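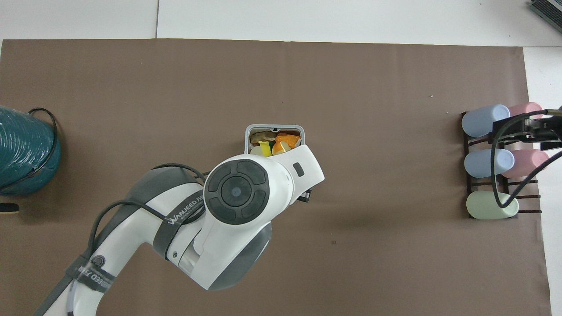
Kraft paper is sold as a wrapping material, and most of what is written about it concerns parcels. Olga Mateos uses it as a table covering. She looks after the worktables at Saltlow, a shared workroom with a small kitchen attached, where the same surface may be used for food in the morning and for unpacking craft supplies after lunch. Her method is one large sheet per table, laid so that it covers most of the top and leaves a margin of bare table. On the white table where we talked there was a narrow band of it beyond the paper along the far side and another strip down the right, and a small grey container of food pieces stood on the sheet near the middle. The edge of the paper was slightly uneven. I asked whether that mattered.

"No. I tear against a bar, and the bar is old," Mateos said. "A straight edge would look better. It makes no difference to how the sheet lies. What makes a difference is the direction of the curl."

Paper that has been stored on a roll keeps a bend. Laid with the bend facing up, the ends lift and catch on sleeves and on the bottoms of dishes. Mateos lays it with the bend facing down, so that the ends press against the table and the middle rises very slightly until something is put on it. She then smooths the sheet from the centre outwards with the side of her forearm. The whole job takes less time than wiping the table and waiting for it to dry, she said, although she wipes the table as well, at the end of the day.

She began using paper in Kurtuluş, where she worked for several years in a catering kitchen with stone counters. The counters were cold and noisy, and crockery chipped on them. The owner put down newspaper. Mateos disliked the ink and changed to plain brown sheet, bought flat in packs. When she moved to Saltlow she went over to rolls, which she orders from Retisar. The roll in use when I visited was 49 metres long when new. It had been started in September.

"Flat sheets are easier in every way except that you can't choose the length," she said. "We have tables of different sizes. With a flat sheet I was either joining two or folding one back, and a join is the worst thing you can have on a worktable. A cup stands half on it and half off it."

The tops themselves have joins. They are white panels set side by side, and the line between two of them can be seen and, with a fingernail, felt. Crumbs and flour collect in it. I had supposed that the paper was there mainly to cover the seams, but Mateos said this was a side benefit and that she would cover a seamless table in the same way. Her main reason is visibility. White dishes and pale boxes are hard to see on a white table, particularly under the ceiling lights, and people put things down on top of other things. On brown they show up.

I put it to her that a dark table would do the same.

"It would, until you put something dark on it. We have a dark rack. On brown paper you can see the rack and you can see a white box, both. I tried grey card for a while and the grey dishes disappeared."

The tape question took up some time. Farah Lubis, who shares the running of the room with her, prefers the paper taped at all four corners. Mateos does not use tape at all if she can avoid it. Tape holds the corner still and lets the middle ruck up when a heavy object is dragged across it, and the residue on a white panel then has to be removed with oil. Without tape, the sheet moves as a whole and can be pushed back. Lubis, asked separately, said that the sheet moves as a whole on to the floor. The two have settled on weights for food work and tape for anything involving knives.

We went on to the things that stand on the paper, and to why they are put where they are. Mateos divides a table into three parts: left for whatever stays put, centre for whatever is being worked on, right for supplies. She works this way because she is right-handed and reaches for supplies more often than for cups. Left-handed users are told to reverse it. There is no written rule.

The part of the table that stays put is usually taken by a mug rack, a dark brown wooden one with slanted slats and upright pegs. It is a type meant to stand against a wall. Mateos sets it at an angle instead, with the upper end pointing away from the user and to the right. Square to the edge, she said, the rack asks the user to lift each cup straight up and then turn the wrist. Set on the diagonal, the cup comes off towards the hand.

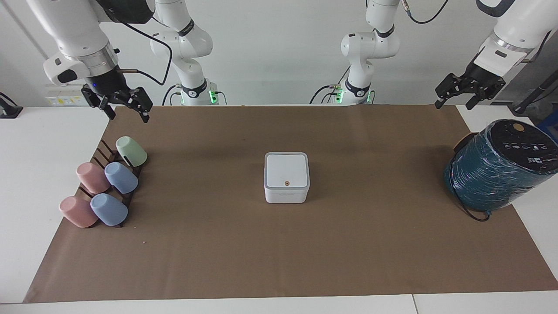

She has measured very little of this. The one dimension she gave me without being asked was the clearance between neighbouring pegs when cups are on them, which she wants to be no less than 22 millimetres at the rim. Below that, lifting one cup knocks the next. I asked how she had arrived at the number, and she said that it was the width of the handle of a wooden spoon, which she had used as a gauge.

Cups go on the rack upside down. The usual argument for this is dust, and Mateos accepts it, but she gave more weight to drainage and to handling. A cup on its rounded bottom traps whatever water is left in it. An inverted cup on a slanted rack has a low point on the rim, and the water runs to it. The drips fall on the paper, where they leave a dark ring that can be seen and dealt with. She regards this as an advantage of paper over plastic sheeting, on which water spreads and stays.

The cups are plastic. There had been china, she said, and there was an argument for going back to it, as plastic cups are light enough to be pulled off a peg by a sleeve. The argument against was breakage. A light cup that falls on covered table does no harm to itself or to the table. She keeps cups of different colours so that each person can keep track of one through a session; the pale mint-green one has its place at the top of the rack, and regular users put it back there without being told.

Severino Palacios, who teaches a packing course in the room, uses the same arrangement with different contents. A box goes in the centre, and the supply side is taken up by a spool. The one on the table was a large teal cylinder, still wrapped in clear plastic. Palacios prefers the wrapping left on until the spool is needed. I asked him whether a wrapped spool was more likely to roll.

"Stood on its end it doesn't roll, wrapped or unwrapped," he said. "On its side it will roll a little either way. The wrap is slippery against paper. I wouldn't rely on it on a bare table at all. On brown paper there's enough grip if you don't knock it."

Mateos was less satisfied. She would like a shallow tray for spools and has tried two, one of them from Lurkska, which was returned. Its walls were too high and users tipped the spool to get it out. She now thinks that a ring of folded kraft paper, made from the offcuts, would be enough, and showed me one. It was a strip folded lengthwise several times and stapled into a loop. It had gone flat on one side.

For food, the small containers are treated in the same way as the box: centre of the sheet, nothing else within a hand's width. Mateos likes containers with a rounded rim, which can be picked up from any side and do not cut into the paper when dragged. She fills them with mixed pieces for tasting sessions and for the children's class, and does not sort them first. Sorting, in her view, belongs to the people at the table.

Paper used under food is changed after every session. Paper used for dry work may stay down for a week, and is turned over once. The used sheets are folded with the dirty side inward and kept for lining bins. Lubis has suggested a heavier grade, which would survive more turns. The grade they buy is 60 grams per square metre, light for the purpose, and it tears if a wet dish is pushed across it. Mateos has a sample of the heavier paper and has had it on one table. It curls more strongly off the roll, she said, and needs to be left under weights overnight. She has not ordered any.

I asked finally what she would change about the tables if cost were no object. She said she would have the legs shortened by 3 centimetres. Montserrat Benítez, who was waiting to use the room, said she would have them lengthened.

By Maarten Nijs
October 27, 2018

Print this article
E-mail this article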